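Print this page | E-mail this page

September
By the Irkbridge Equipment Office

Refurbished Tower Workstation, Single Processor
Catalog listing, Irkbridge Equipment Office

Irkbridge offers a refurbished Dell tower workstation for departments, laboratories and training rooms that need a dependable desktop computer with room for later changes. Units are supplied through Stinduvon, our refurbishing partner, and are sold without a monitor, keyboard or mouse. Each unit is opened, cleaned and fitted with its processor before final inspection.

The processor is an Intel Xeon E5-1650 v3, marked at 3.50 GHz. It is seated in a socket with a hinged metal load plate, and banks of memory slots stand on both sides of the socket. Memory is ordered separately, and buyers should state the amount they require on the order form.

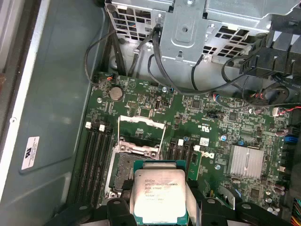 Intel Xeon E5-1650V3 at the open socket, with memory slots to either side.

Processor Service

Buyers who already own a matching tower may order the processor service alone. The old processor is removed, the socket is inspected under magnification, and the replacement is set in place. The contact pins inside the socket are easily bent and must not be touched with fingers, cloth or tools. Units received with bent pins are returned to the sender with a written note, and no service fee is charged.

The fee for the service is $40 per unit. It covers labor and thermal compound. It does not cover the processor, the cooler or return shipping.
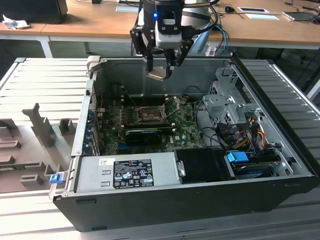 Equipment Catalog, Vol. 3, p. 374

Case and Interior

The side panel comes off to give access to the motherboard, expansion slots, power supply and drive area. For any work inside, the case should be laid on its side on a firm, level surface with the power cord disconnected. A low-profile graphics card is included in the standard configuration. Buyers who intend to use a different card should confirm its length and power needs with this office before ordering. 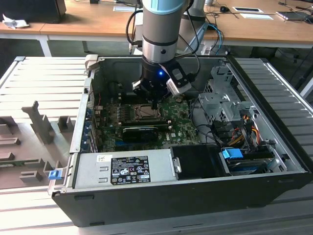 Storage is configured at the time of order. The standard unit ships with one hard drive, and a second may be requested on the order form. Drives are held at the end of the case opposite the rear panel, where a perforated metal cage and a blue plastic latch can be seen. Buyers who fit their own drives should check that the cables lie clear of the cooler before the side panel is replaced. Drives taken from returned units are erased by Stinduvon, and a certificate of erasure is available on request.

Power Supply

The original power supply is kept where it passes a load test. Otherwise it is replaced with a unit of the same rating. The regulatory label is left in place and should not be covered or removed, as inspectors at some sites will ask to read it. Power supplies are not sold separately. 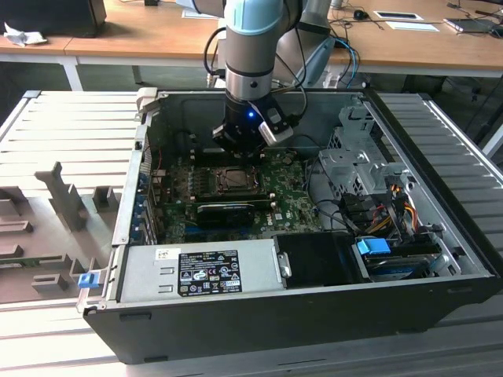 Romaniuk writes that the processor service was ordered for 2 towers in a teaching laboratory, that both came back within the stated period, and that the order form ought to ask whether the buyer wishes to keep the old processor. The form has been changed accordingly. Processors not claimed on the form are retained by Stinduvon for recycling.

Ordering and Warranty

Orders are accepted from registered institutions only. Delivery normally takes about 3 weeks from receipt of a signed form. Shipping within the region is handled by Clinent, and cartons should be opened and checked before the delivery receipt is signed. Damage reported after signing is reviewed case by case.

The warranty covers parts and labor for one year. It does not extend to memory, drives or cards fitted by the buyer. Please have the unit's service number ready when contacting this office.

Contact: Irkbridge Equipment Office, Orders Desk | Copyright Irkbridge. All rights reserved. | Back to top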